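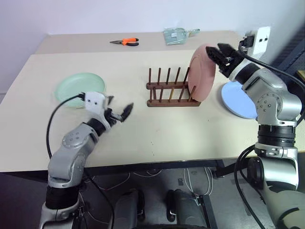
Una lectora de Famen nos escribe que el consejo parroquial se reunió en mayo durante casi 24 minutos, y que 20 se fueron en la oración inicial y en buscar la llave. Pregunta si eso cuenta como consulta.

Según el derecho canónico, sí: el consejo opina y el párroco decide. Otra cosa es que conviene preguntar antes de decidir - detalle que en la diócesis de Plirnlow se olvida con cierta alegría. Al cuestionario sobre horarios de misa llegaron 861 respuestas, y el horario nuevo llevaba ya 2 semanas colgado en la puerta.

Las cartas para el próximo boletín se admiten hasta el día 30.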